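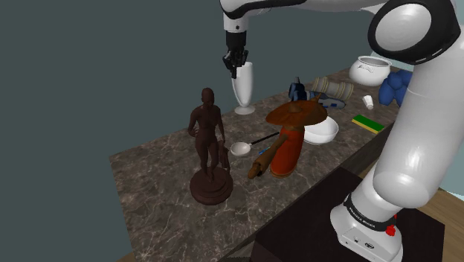
4.2 Changes to the work of the sorting staff

The Hustham depot receives returned household goods for Vondton, a firm that hires out furnishings and kitchenware for short lets. Before automation, 16 people sorted returns by hand on two shifts. Each sorter took an item from the counter, judged its condition, entered a code and put it in a tray. The work was repetitive but varied in content, because a single return could hold crockery, ornaments and cleaning supplies in any mixture.

The arm now does the lifting and placing for most of the small goods. Layouts are tried first in the Peritz simulator, and the sorters are asked to comment on them before they are used on the floor. Figure 4 gives a rendered layout of the kind used in these reviews. The tall statue and the wide hat of the figurine limit the directions from which the gripper can approach the lower goods, and it was over layouts of this kind that the sorters' comments were most detailed. Several asked for tall pieces to be taken first. The engineers had ordered the picks by distance from the base.

Figure 4. Rendered counter layout with mixed goods. A white cylindrical object hangs beneath the gripper; a ladle or serving spoon, a bowl and a sponge are among the items on the counter.
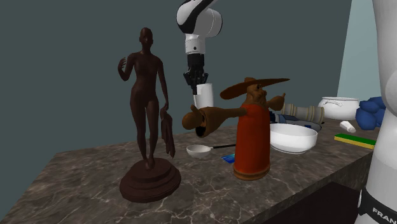

Did the sorters have less to do once the arm was in use? Their handling work fell, but the time saved went mostly into checking condition codes and dealing with items the arm had refused.

The logs bear this out. Over the study period the cell was given 2,480 items, of which 643 were passed back to a person. The reasons recorded were an unsafe grasp, an unknown item or a blocked approach. A refused item costs the sorter more time than an ordinary one did under the old system, as the sorter must read the message, release the cell and then carry out the full manual check.

Interviews were held at the end of the period using the Babalola job content schedule. Sorters reported less strain in the wrist and shoulder. They also reported that the pace of the day was now set by the cell, and that it was harder to leave the station for a short break while a refusal might be pending. Older staff rated this change more severely than the newer staff did. Two sorters had moved to layout review as their main task and described it as the better job, though it carried no change of grade when the interviews were made.

Training was the other point raised often. The sorters had been taught how to clear a refusal but not why one occurred, and many kept private notes on which goods the arm would reject. We collected these notes with permission. They agreed closely with the refusal log for glazed and thin-handled items and less well for soft goods, where the cell's behaviour altered after the software update in December. The notes were not revised after that update, and the effect of this on clearing times is treated in Section 4.3.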